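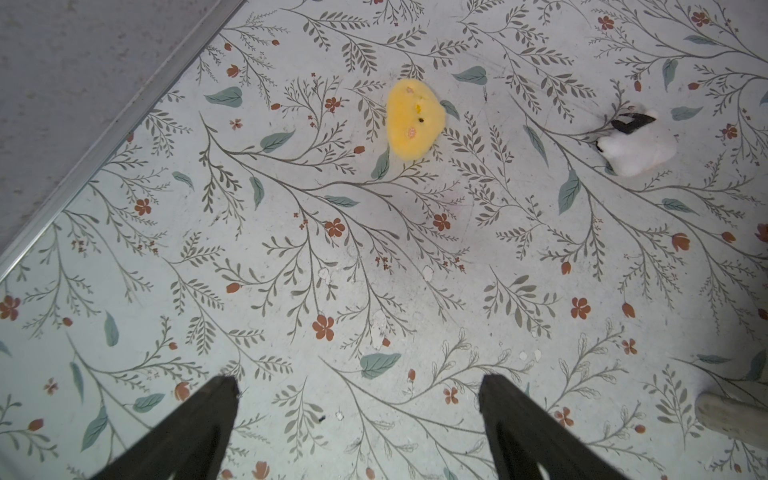 Can I order a sample of a fabric first?
Yes. Munley sends up to two samples per household free of charge.

How long does delivery take?
Most orders arrive within 13 days. Holport addresses can take longer in July.
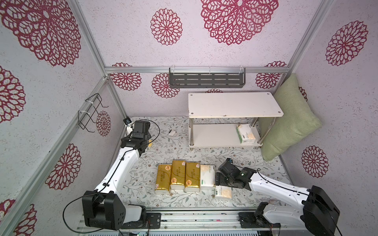
Can I return cut fabric?
No. Uncut rolls can come back within 21 days.

Do you match patterns across seams?
Yes, if you ask when ordering.

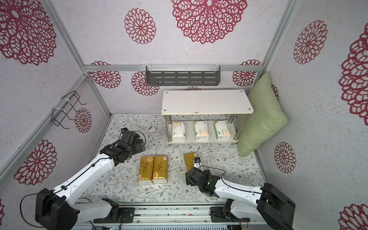

Red medallions on the wall, leafy fabric underneath.

Who do I contact about a fault?
Write to Santeri Peltonen at the Lavden shop.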